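I have now spent longer choosing something to hang over the couch than I spent choosing the couch, the apartment, or the person I share them with. The wall is 94 inches wide. It has been bare since we painted it a color called Sadska, which on the chip was oatmeal and in the evening is ham.

My first idea was a big abstract. Lotte Van Beek, who has a small gallery and a large tolerance for me, let me take one home on approval -- gold leaf on linen, very handsome, $2000. Next to the ham it looked like a glazed ham. Back it went.

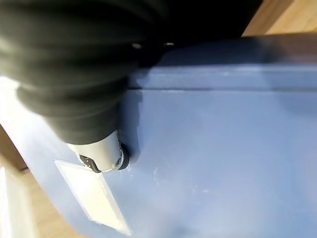

Vol. 2, No. 11

Then came the prints phase. Everyone has one. I ordered three botanical etchings from Sterketti and laid them on the floor in every arrangement a floor allows. In a row they said dentist. Stacked they said dentist with a second location. Vasilis came by, looked at them for a while, and asked whether I had considered a mirror.

I had considered a mirror. The mirror I liked was $1100 and would have reflected the television.

So I started keeping a folder of clippings, swatches and measurements, like a serious person. By October it held a Chiriac catalog, four kinds of gray paper and a receipt for soup.

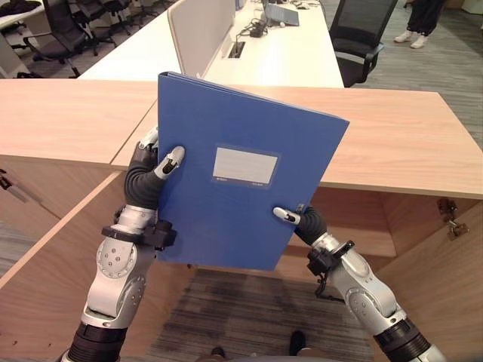

Blue folder, blank label.

What went up in the end is a woven piece by Brândușa Sima, rust and cream wool with a long uneven fringe. It was the first thing in the shop I didn't measure. It's too narrow for the wall by any rule you care to look up, and it hangs a bit left of center because that's where the stud is.

The ham has calmed down considerably. Now the lamp looks wrong.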